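How to Clean a Dog's Ears at Home

Floppy-eared dogs and dogs that swim need this every two weeks.

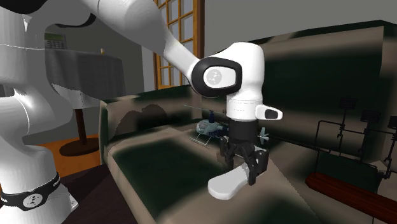

A camouflage-patterned sofa with a white robot arm over it.

You will need a dog ear cleaner, cotton balls and a towel. Skip cotton swabs. They push wax deeper into the canal.

1. Look first. If the ear is bright red, bleeding or smells sour, stop and call your vet.
2. Lift the ear flap straight up and fill the canal with cleaner. Keep the tip of the bottle out of the ear.
3. Hold the flap up and rub the base of the ear for 90 seconds. You should hear a squishing sound.
4. Let go and let the dog shake. Hold the towel between you and the dog.
5. Wipe the flap and the part of the canal you can reach with a cotton ball. Use a new one when it gets dirty.
6. Repeat on the other side and give a treat.

Do not use hydrogen peroxide or rubbing alcohol. Both sting and dry out the skin.

Written by Yupin Yimyam
Updated 24 June 2021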